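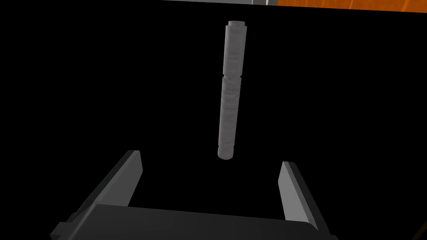 Kazue Miyazaki wrote back after last week's session that a musician who turns down a TV booking has made a political act, and that the course should treat it as one. I don't agree, or not yet, and this week's notes are mostly my reasons.

Music and Celebrity Press, Unit 7
Refusals, endorsements and the interview quote
November 2025

Reading: the Gilley interview packet, pages 3 to 19. Skip the introduction, it's a sales pitch.

1. What counts as a refusal?
Most of the refusals we read about were never tested. A singer is asked in an interview whether they would play a certain show or share a bill with a certain person. They say no. Had anyone invited them? In the packet, usually not, or the article doesn't say. A hypothetical question gets a hypothetical answer, and the headline drops the hypothetical.

Case: the singer Colm Breathnach and the Clasitz festival. The headline has him "pulling out." Read down to paragraph nine and he says he "wouldn't feel great" about playing if the sponsor stayed. He was not on the lineup. I'd like someone to explain to me what he pulled out of.

2. Who asked, and when?
Check the release calendar. Breathnach's album came out in May, and the interview ran nine days earlier. That doesn't make him insincere. It does mean the quote had a job to do for two parties, the label and the magazine, before it reached any reader.

Brendan Foley's essay in the packet says audiences "reward courage." His evidence is one reader poll with 449 responses, run by the magazine that published the interview. People who answer a poll on a fan page are fans. I would not build a paragraph on it, let alone an essay.

3. The counter-case
Liam Mac Suibhne did cancel a paid date, the Mac Mathúna benefit, and the ticket holders were refunded. The first report was 172 words long and sat under a tour bus story. Compare the space given to Breathnach. A refusal that cost something got less coverage than one that cost nothing, at least in this pair. Two cases aren't a pattern, so please don't write that they are.

Kazue's stronger point is that talk has effects whether or not a contract exists. Fine. Then name the effect and show me where it happened. "Started a conversation" won't do.

For next time
Pick one refusal story from the Justix archive. Find the actual question the artist was asked. If the article leaves it out, say so and work from that. Two pages, double spaced. Lorcan Scanlon's group presents first.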